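April, evening

Rode out past Viren in the afternoon. The wind was from the west the whole way out, so the ride home was easy. The road crew has finished the stretch by the grain elevator and the new surface is smooth, but they left loose gravel on the shoulder and I stayed in the lane for most of it.

I have been trying to decide whether to do the Slanina loop this year. It is 61 miles with one long climb near the start and then a lot of rolling farm road. Last year I signed up and then had the bad knee, so I gave up the entry. The knee is fine now. My longest ride since winter is 41 miles, and I felt all right at the end of that one, only hungry. I don't think the distance is the problem. The climb comes in the first hour, and I always go too hard when there are other people near me.

Copied the training weeks out of the old notebook after lunch. The plan from two years ago had a long ride every week and hills in between, and I skipped most of the hills. This time I want to do them first and let the long rides be shorter if something has to give. I wrote it out in the order I mean to do it and crossed out the week in the middle when I will be away.
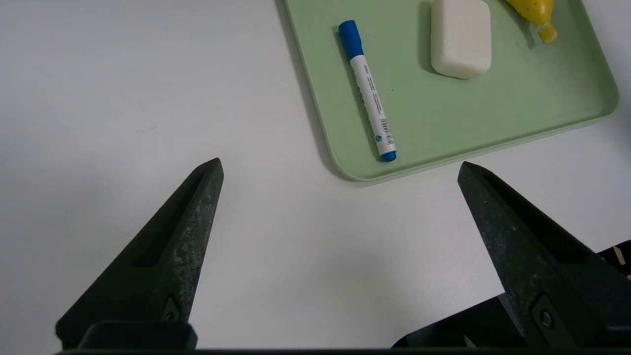 Three replies on the club page when I checked before supper. One rider wrote that the climb is easier than it looks on the map if you stay in the small ring from the bottom and don't look at your speed until the second barn. Another said to eat before you are hungry and not to trust the food stop at Dodutier, which ran out of everything but pickles last year. I will carry my own sandwiches. I have never minded stopping to eat on a wall.

Put new brake pads on the front after supper. The old ones were worn more on one side than the other, so the caliper has been sitting crooked, probably since I had the wheel off in the fall. It took over 6 tries to get it centered. The Lurkex tires still have good tread and I am leaving them on. The rear has a small cut that I have been watching - it hasn't grown.

Still need a second bottle cage. The one on the seat tube cracked at the bolt and I have been riding with a single bottle, and that won't do in June.

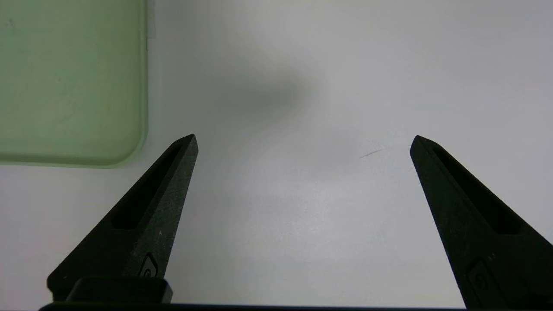 Next morning

Up at 8, later than I wanted. Legs a little stiff on the stairs but fine after coffee. Rain on and off, so no ride. I sent in the entry for the loop before I could think about it any more, and marked the first hill day on the calendar.

Cleaned the chain in the shed and oiled it. If it dries out by tomorrow I will go up the quarry road twice in the small ring and see how that feels.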